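Cassim Bins: README

Last edited February 12, 2024 by Hsin-yi Hsu, who lost the vote.

What you have downloaded

Wrist camera stills and joint logs from the Erham student robotics club's entry for the March bin-handling round. There are 1,229 episodes. The earlier count of 700 on the club page is from before Pranab Howlader found the other hard drive in his coat.

The task is to take hold of a plastic bin by its wall and move it. We chose it on the grounds that it sounded easy.
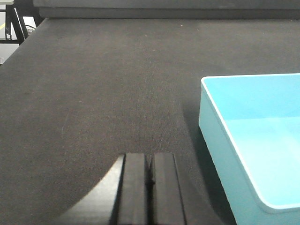 Episodes are named by operator initials and a running number. RP is Rocío Prieto, DS is Dinesh Sultana, CC is Capucine Coste. Anything marked XX was recorded by someone who didn't fill in the form, and we have our suspicions.

Folders

tora/ holds the main set, driven by hand with the Tora controller.
volten/ holds 300 episodes run by the Volten policy with no human help. Judge it kindly.
scrap/ holds 60 episodes with broken timestamps. Please don't train on these. Dinesh did, and the arm developed opinions. 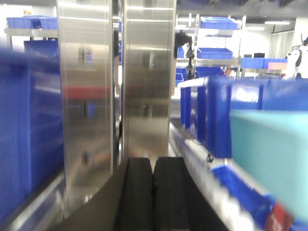 Labels are one word per episode: held, slipped, missed or argued. The last means two of us disagreed and neither would back down. Most arguments are over what counts as a grip when the bin moves but the fingers may only have shoved it. Filter them out if you want a quiet life.

Known problems

The wrist camera has a fixed focus, so anything near the fingers goes soft. Blue bins fill a lot of the view and the colour balance drifts between sessions. Brushed steel reflects whatever it likes, and our edge detector believes all of it.

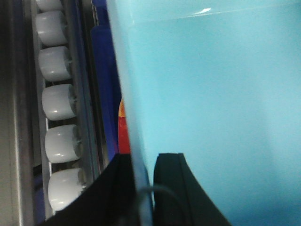 Gripper width is logged in millimetres in tora/ and as a fraction in volten/. There is a script to convert them, called fix_width_final2. Ignore fix_width_final.

Use

Free for coursework and club use. Credit Erham if it helps. Corrections go to Capucine, who answers quickly, or to Pranab, who has a coat.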